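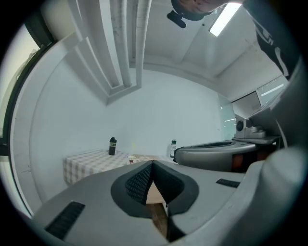 About Farnlow

Farnlow writes and checks working rules for teams who teach robots by hand. We started in one rented room in Sestalberg and now have 20 staff across 4 sites. Our clients are mostly small labs and workshops, along with a few colleges.

How we work

Every rule we publish has been tried at a table first, with ordinary things on an ordinary cloth. If a rule slows people down without making the work safer or the recordings better, we take it out. The current handbook, Zoris, has 187 rules. It is free to read, and clients may copy it for their own staff.

Some of the rules are very simple. Check both grippers before you start. Keep the markers clean and uncovered. Keep cables clear of the hands.

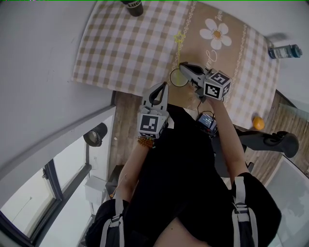
Others took longer to settle, such as how long a person should work before a break, and who may stop a session. Our answer to the second is anyone in the room – no reason needed.

Checks and records

We visit each client twice a year and send a written report within a week. So far we have looked at 2759 sessions against the handbook. Faults are logged in Shao, our shared register, with names removed.

Visits to the Sestalberg office are by arrangement, Tuesday afternoons only.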